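Grurnov gets its second big update, and a date for the console version

Stoltis has put out version 2 of Grurnov, the side-scrolling action RPG that came out on PC in the spring, and it is a larger download than most people were expecting. The patch went live overnight on 30/11/2020 and is free to anyone who owns the game. If you have a save in progress it will carry over, but the studio recommends finishing any dungeon you are in the middle of before you install, as floor layouts in the back half of the game have been redone and you will be sent to the last town you visited.

The main addition is Friesen, a fourth playable character. Players have met her already as the shopkeeper in the harbor chapter, where she sold arrows and complained about the rent. She now joins the party after the harbor boss and fights with a pair of hooked chains, which can pull small enemies toward her or pull her toward large ones. She is quick and does not take hits well. Anyone who has been getting through the game by blocking everything with the knight will need some time to adjust.

Josée Turcotte, who directs the game, wrote in the patch notes that Friesen was planned for the original release and dropped in October of last year when the team ran short of animators. Her voice lines had been recorded by then, and most of them are in the update unchanged. A few refer to a side quest that no longer exists. Turcotte says those were left in on purpose.

Combat changes take up most of the notes. There are 139 separate entries, and a good number of them are small damage adjustments that few players will feel. The ones that matter are these. Dodging no longer costs stamina if you do it within a short window before a hit lands. Poison has been cut back by more than 70 percent on normal difficulty, where it was killing people through full healing. The spear can be charged while walking. Team attacks, the two-character moves that fill the screen and pause the action, can now be skipped with any button after you have seen each one once.

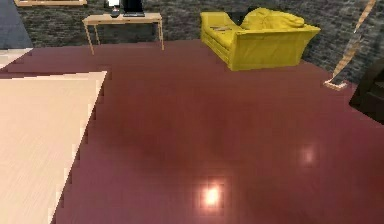 The camera has had work too. In tight rooms it used to swing behind walls during boss fights, and the forums have been full of complaints about it since launch. It now pulls up and back when the party is cornered. I played through the clock tower and the two mines with the new version and lost sight of my character only once, on the spiral stairs, where there is not much room for it to go anywhere.

Co-op is still local only. Amrit MacDonald, the lead programmer, told the studio's monthly stream that online play is being tested internally and that he would not give a date for it. He did say that the drop-in system has been rewritten with that in mind, and that a second player can now join during a fight and doesn't have to wait for a save point. Experience is shared evenly between players, where before it went to whoever landed the last blow. That change alone should settle a few arguments.

On the story side there are 3 new chapters, set after the main ending. They follow the party to Grutwood, the forest town that everyone in the game talks about and never visits. Expect a lot of talking. The writing is by Jade Zacharias, who also handled the inn scenes in the base game, and it has the same habit of letting a joke go on well past the point where another script would cut to a fight. I liked it. If you skipped the inn scenes you will probably skip these, and there is a summary screen for that.

The bestiary now goes up to 58 entries. The hidden ones are easier to track down, as the map marks any region where something is missing. The reward for completing it has not changed and is still the hat.

Known problems at the time of writing: the game can hang when you change the text language in the middle of a conversation, some ultrawide monitors show the menu off to the left, and Friesen's second costume does not appear in cutscenes. A hotfix is being prepared for the first of these. Players who rebound their keys will have to do it again after installing, including the key for swapping characters.

As for the console version, Stoltis confirmed it for next spring. It will include everything in this update from the start. A boxed edition is planned with a soundtrack disc and a small art book, priced the same as the download. Preorders are not open yet, and the studio has asked people to ignore a shop page that went up early with the wrong cover.

Our full review of the new chapters will be in the next issue.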